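Zesstead arm, sim workspace
Ticket: gripper closes early on the plank, simulated wrist view
Status: open, much happier than yesterday
Last updated May 12, 2026

Setup: home build, desk arm with the Binotari two-finger gripper, everything tried in simulation before I let it near the real bench. Sim package is Abugri, stock physics settings apart from the timestep. The task is lifting one long pale plank and laying it flat.

Symptom: the fingers start closing before the plank is properly between them. Out of 80 runs, 35 ended with the left finger clipping the plank and shoving it sideways. The rest were fine, which is what made this so maddening (and so much fun to chase).

Tried first: slowed the approach. No change at all. Swapped the plank for a shorter one. Same thing. Put the closing force back to default. Still the same, but I learned where that setting lives, so hurray for that.

Then I turned on the wrist view and stepped through an approach, pausing just before the close command.

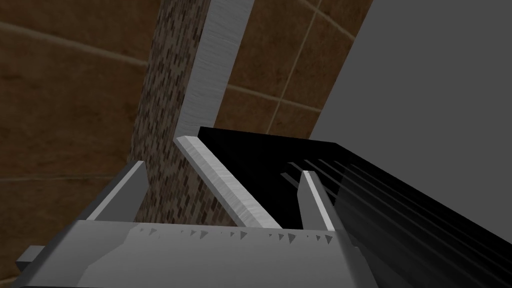

The lower end of the plank sits in the gap between the fingers, so the aim is good. I had been blaming the aim for days! My next suspect was the trigger, and the log backs that up: close fires at step 453 on every run, good or bad, whatever the arm is doing. I'd left a fixed step count in from the very first test back in December and forgotten all about it.

Change made: close now waits for the fingertip distance to drop under 7 mm and stay there for a few steps. Ran a small batch after that and the clipping has gone - lovely to watch, I sat there grinning at it.

Still to do:
Repeat the full batch with the new trigger.
Check the collision shape on the left finger. I think it's a touch fatter than the mesh.
Try a darker texture on the plank, just to see if the detector minds.
Copy the config over to the Rilterley board and do one slow dry run on the real arm with nothing in the gripper.

If anyone has a tidy way of logging fingertip distance without slowing Abugri to a crawl, please add it below. Mine works but it eats about a third of the frame rate.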